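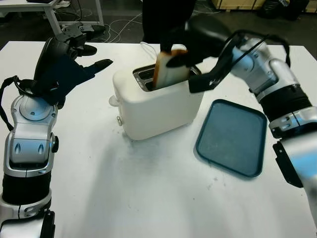 Call for Participants: Denim Wear and Fit Panel

Rivadeneira Apparel is accepting applications for its Denim Wear and Fit Panel in Ernport. The panel advises the company's pattern and fabric departments on the cut, comfort and durability of women's and men's jeans before they enter regular production. Applications must be received by Tuesday, April 9, 2019.
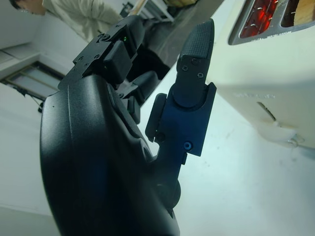

Reading time: 2 minutes

Purpose of the panel

Members will wear pre-production jeans in the course of their ordinary week and report on them in writing. The current round covers straight, wide-leg and high-rise styles in rigid and stretch denim. The company is particularly interested in waistband gaping, pocket placement, inseam length after washing, and the transfer of indigo dye to shoes, bags and furniture.

The panel has 70 places. Selection is made by size, height and body shape so that the full size range is represented. Previous experience in fashion or retail is neither required nor an advantage.

Who may apply

Applicants must be 18 years of age or older and must live within commuting distance of Ernport or Zurkville. They must be able to attend fittings in person and have access to a washing machine. Employees of other clothing manufacturers, and members of their households, are not eligible. Applicants who are pregnant, or who expect a significant change in clothing size before October, are asked to apply for a later round.

What members are asked to do

Each member will attend an opening fitting at the Traststead building, at which measurements are taken by a fitter of the member's choice of gender. Two pairs of jeans will then be issued. Each pair is to be worn at least three days a week and washed according to the instruction card supplied with it. Members complete a short weekly form and return for a midpoint fitting and a closing fitting in October.

Garments must not be altered, hemmed, lent or sold during the test period. Photographs of unreleased styles may not be posted online. Both pairs are to be returned at the closing fitting for laboratory examination.

Compensation

Members who complete the full test period will receive $600, paid after the closing fitting. Parking at Traststead is free of charge. Members who withdraw early will be paid for each fitting attended.

How to apply

Application forms are available at the front desk of the Traststead building, Suite 805, and at the Rivadeneira store in Zurkville. Completed forms should be addressed to Constanza Sosa, Panel Coordinator. Questions concerning fabric content or skin allergies should be directed to Fredy Montoya, Fabric Testing.

All applicants will be notified of the outcome by mail. Personal measurements are kept confidential and are destroyed on request once the round has closed.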